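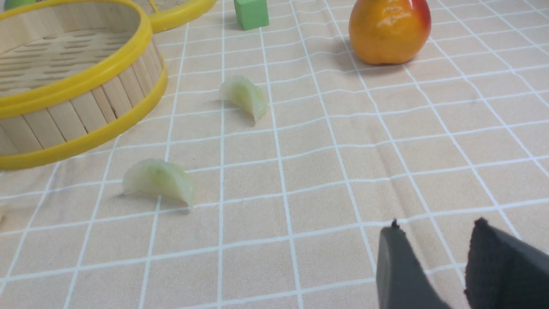
Small Things for the Pretend Kitchen
Gallery, May
Photos and text: Krum Grgić

Welcome to the gallery of our pretend kitchen in Brellport. Many parents have asked me to show what is in the boxes before they borrow them, so I spent two afternoons in the back room of the toy library with a lamp and a cloth. I am not a professional photographer and English is my third language, so please forgive me if some lines sound a little stiff. Samah Ramadan has read the text and corrected the worst places.

The whole catalog of the library has 2,253 pieces. In the gallery there is only the kitchen part, and only the pieces which the children ask for most often. Click on any picture to make it bigger.

THE STEAMER BASKETS

Bamboo steamer, from the side
The wall is made from light tan slats, standing very close to each other. Yellow plastic bands go around it, one at the upper rim and one at the base. It is my favorite object in the whole kitchen.

Bamboo steamer, looking in
The floor is woven, with rows of small dark slots, and the steam would come up through them in a real kitchen. In our kitchen the steam is made by the mouth. Some children are very good at this sound.

Steamer with dumplings
The dumplings are felt, sewn by Shahla Rashti over one winter. She folded each of them as her aunt in the restaurant folded the real ones. Please do not put them in the washing machine, we lost six in this way.

Steamer with a sleeping bear
I did not arrange this. I found it when I came back from lunch.

THE FRUIT

Pear
Shiny skin, orange-yellow, with a red blush on one shoulder. The bottom is a little crooked, as with pears from a garden. It takes the light beautifully and I made far too many photos of it.

Pear and two lemons
The lemons came later, from a family who moved to Cerkgate and did not want to carry everything with them. They are lighter than the pear and they roll off every table.

Bowl of plums
One of the plums has tooth marks. I turned it so that the marks are at the back.

Banana with a hook and loop strip
You can "cut" it with the toy knife and it makes the scratching noise which children love and grandfathers do not love. My father asked me to hide it when he visits.

THE VEGETABLES

Pale green slices
Cucumber, says my daughter. Melon rind, says her friend. They are curved, nearly white and see-through at the edges, and they can stand up on the round side like small boats. In the catalog they are written under "slices, green", and so the two girls can both be right.

Slices in a soup
A good soup has slices, one button and a piece of blue wool. This recipe is from Imani Rashidi, who was four years old when she gave it to me.

Half tomato
The other half has been missing for a long time. If you find it under your sofa, please bring it to the desk. There is no fine.

Carrots with green tops
The tops are new. The old ones were paper and became very sad after the first month.

Corn
It looks less good in the photo than in the hand. I tried it from all sides.

THE BLOCKS WHICH ARE ALSO FOOD

Green cube
A plain cube in a mat mint color. It belongs to a building set, but it lives in the kitchen now. I have been served it as tofu, as soap, and once as "expensive cheese."

Cubes in the pan
When several of them are frying together you must wait before you eat. The cook decides how long.

Long block
Bread. It was always bread. I don't know who decided this, it was before my time.

POTS AND TOOLS

Small pot with two handles
Real metal and a real lid, bought at the flea market in Imrie. It is loud. For apartment families we also have a pot made from cork, please ask at the desk.

Wooden spoons
The darkest one has been in the library from the first day. Llinos Llewellyn brought it from her own kitchen, and she says she still misses it when she makes jam.

Whisk
It is a normal whisk for adults, only short. Good for small hands, and also good for a cup of cocoa (I have tried).

Tongs
These are borrowed more than anything else. To pick up a piece with tongs without dropping it is harder than it looks, and I have seen children do it over and over for half an hour with the tongue between the teeth.

Scale with weights
The big weight says 400. The second one, if you look closely, says also 400, but it is clearly smaller. We leave it like this. The customers in the shop discuss it with great passion.

Play stove from Bikero
It folds flat and fits in the trunk of a small car. One knob is stiff. Turn it slowly, to the left.

THE CLOTHS

Folded cloths on the shelf
Many families take only the toys, and I would like to recommend a cloth also. On a cloth the pieces do not make so much noise and the fruit rolls less. At the end you can take the four corners and carry everything back to the box in one go.

Cloth with a stain
Beet juice, from a real beet. I like it, so it stays in the gallery.

HOW TO BORROW

You can take one kitchen box and 2 extra pieces for three weeks. Steamers are counted as an extra piece, also when they are full. Please wipe the plastic fruit with a damp cloth before you return it, and let the bamboo dry completely in the air, never on a radiator. A band which has become loose is not a problem. Put a note in the box and I will repair it.

If a piece is broken, bring also the broken parts. I have a drawer with glue.

For the next gallery I am planning to photograph the tea sets and the small market stand with its awning. The market stand is too big for my table, so I will need a helper and a day with good light from the window. If you would like to hold the lamp, write your name on the list at the desk. I pay with coffee.

Previous gallery: Wooden trains and bridges
Next gallery: Tea sets (coming soon)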